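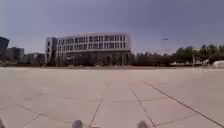

Open plaza, looking toward the trees.

April
By Tia Fothergill

My sister and I went three years without a real conversation. We texted on birthdays. We were polite at our mother's table. If you had asked either of us, we would have said things were fine.

I've been reading a lot about estrangement, and most of it is about people who cut each other off after something terrible. We didn't have anything terrible. We had a couch, a loan, and a remark I made in a parking lot about how she was raising her son. She didn't answer the remark. She got in her car, and after that the phone calls got shorter until they stopped.

I was 39 when I started seeing a counselor, for a different problem (sleep, mostly). She asked me to write down who I would call from a hospital. I put my husband first, then Silvia from work, then I sat there. Helju used to be at the top of that list. I hadn't noticed her come off it.

The counselor suggested a letter. I wrote one and it was awful. It ran to four pages and it was mainly a defense of what I said in the parking lot, with an apology stuck on the end. I let it sit in a drawer for a month, read it again, and threw it out. What I sent was a text that said, "I was wrong about how I talked to you about Ben. I'd like to call sometime if that's OK."

She wrote back the next morning. It said "Ok. After 8 is better."

The first call lasted nearly 40 minutes and we talked about our mother's knee for most of it. I had a list of things I wanted to say and didn't get to any of them. The second call was worse. She told me the loan had never bothered her, but that I had told our cousin about it, and she had heard it back from him at a funeral. I had forgotten telling him. I wanted to explain that he had asked me directly. I did start to explain, and she went quiet, so I stopped and said I was sorry. There was a long gap and then she asked if I still had the recipe for the plum dumplings.

We've kept the calls going. Some of them are dull. She tells me about her shifts and I tell her about the dog. I still catch myself getting ready to give advice when she mentions Ben, and what works for me is to ask a question and then keep my mouth shut while she answers it. He's taller than both of us now and I missed a good part of how that happened.

A few of you have written to ask whether you should send the first message. I don't know your family. I can only say that mine was short, that I left the explanations out of it, and that I was scared of it for a whole afternoon. I also know she could have ignored it, and I'd be writing a different post.

She is coming to stay with us for a long weekend this summer. We haven't done that since before the couch. I've told my husband we are not going to discuss the couch.

Get new posts by email. Enter your address to subscribe. You can unsubscribe at any time.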